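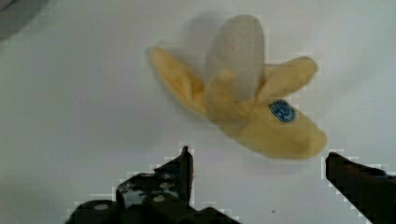
Plush banana, half peeled, blue sticker still on.

Play Kitchen Corner: May odds and ends

Quick one this month, I'm typing between drop-off and a dentist appointment.

The play food is sorted. Finally. Cuiping Zeng took the whole lot home over the break, washed what could be washed, and brought it back in two bags, soft stuff in one and hard stuff in the other. Please keep it that way if you can. The soft pieces go through the machine on cold, in a pillowcase with the top knotted. Hard pieces get dish soap and a rinse. No dryer for any of it, we learned that with the felt pancakes.

We had 23 loans out of the play kitchen shelf last month, which is a lot for us. Most asked for was the banana. It's soft, the peel flaps flop open, and the little ones carry it around like a phone. If your kid picks at the sticker, let them, we're not going to fuss over it.

Setting the table game

A few of you asked what to do with the dishes besides dump them out on the rug. Easy version: put out a plate, a bowl or two and a mug, and let them decide what goes where. Ketchup on the plate? Fine. Strawberry in the mug, also fine. Ask who's coming to dinner and how hungry they are. My niece ran a restaurant for nearly an hour and charged me 400 dollars for soup.

For older kids, call out an order and have them find it. "One orange and something red" gets you a good argument, as there's more than one red thing. Or do it by color, all the greens together, then the yellows.

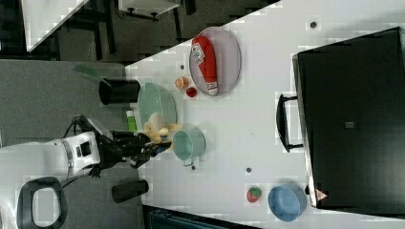
Bananas by the green bowl, mug on its side, ketchup already plated.

Use a table if you have one, light colored is best for finding small stuff. The strawberry is the one that goes missing. Check under the couch before you bring the bag back and check your coat pockets to, I found a tomato in mine at the grocery store.

Wanted for the shelf

We have 396 dollars left in the toy money for the year and I'd like to spend some of it on the kitchen. On the list so far: a Flirine tea set (the plain one, no glitter), a bag of Trumer vegetables, and maybe a Jia pot with a lid that fits. Prukisach on the corner said they'll hold a set for us til the end of the month. If you have something better sitting in your garage, tell me before I go buy it. Clean, no batteries, nothing smaller than a strawberry. 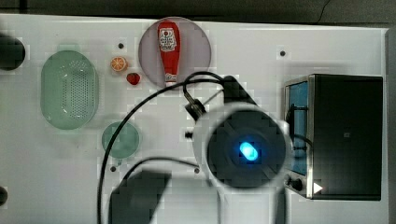

Returns and missing bits

Drop bags in the bin by the side door any time before 2 pm. Write your name on the tag, please, the tag is there for a reason. If a piece is lost just put it on the card, no charge, we only want to know so we stop looking for it. Still hunting one fried egg and the lid to the small teapot. Also somebody's real spoon came back with the last batch, it has a flower on the handle and it's in my desk drawer.

Next month puzzles, if I get them counted.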